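# Two-finger grippers keep catching on box walls, change pads or change gripper?

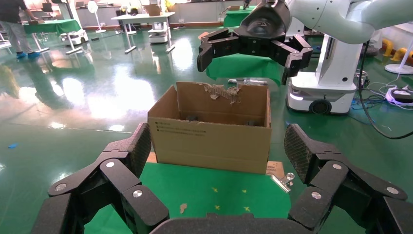
We have a two-arm setup with the same linked-finger gripper on both sides, run from a Wonora controller. The job is taking small parts out of an open cardboard box. With the fingers wide open I hit the walls on the way in. I did 30 picks with the stock textured pads and 30 with the Mandine soft ones, and the soft ones dragged the box along more often. Is a parallel gripper like the Motum a better choice for this?

**wristcam_44**

---

**harahap_bench**

Don't go in wide open. Set a pre-grasp width a bit bigger than the part and only open further when you're clear of the rim. On ours that took 2 minutes to set up and fixed most of it. Keep the stock pads. A parallel gripper is easier to plan for in a box because the fingertips don't swing in an arc as they close, but the body can be wide, so check that first.

---

**lowpayload**

Motum is fine, we have one.

---

**tern993**

Tape the box down before you compare anything. If it slides you're testing the box. Also try holding it with the other arm, seeing as you have one.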